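Koltwood拟分两批采购机械臂工作站，首批预算本月底定稿

6/20/25

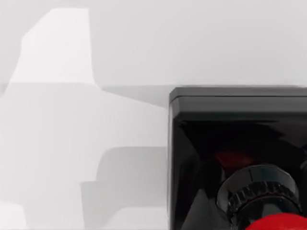

Aba Gyamfi认为，先买两台再谈扩充是稳妥的，但预算表里只写设备价，没有写备件和停机损失，车间到了年底还得再申请一次钱。她希望把三年的维护费一并列入。

Koltwood公司周五公布了装配车间的自动化设备采购计划。按照计划，首批购置2台机械臂工作站，安装在二号厂房东侧，用于小型零件的抓取和摆放。整个项目预算为1710万克朗，其中首批设备及安装占505万克朗，余下部分用于第二批设备、地面改造、电力增容和人员培训。

供应商尚未确定。Firkus和Isaksson两家公司已递交报价，均包含夹具、控制柜和一年保修。两份报价的主要差别在软件授权：Firkus按台收取年费，Isaksson一次性收费，但后续升级另算。采购负责人Halvard Grønli说，单看首年支出，Firkus较低；按五年计算，两家差距很小，最终要看交货期和现场服务的响应时间。

在签约之前，公司要求两家供应商先在仿真环境中完成同一套抓取任务，并提交节拍数据和失败记录。仿真测试的费用由供应商承担，不计入采购预算。通过仿真的方案再到现场试运行，试运行须连续工作500小时，期间的停机次数和原因由车间登记。

Grønli表示，现有的三条手工工位在试运行期间照常生产，不会提前拆除。相关操作人员将分组接受培训，培训时间计入工时。

对于维护费的意见，公司答复说，备件清单正在整理，预计会在预算定稿前补进附表，金额将近首批设备价的一成。第二批采购是否启动，要等8月的试运行报告出来后再作决定。

报价有效期到9月底。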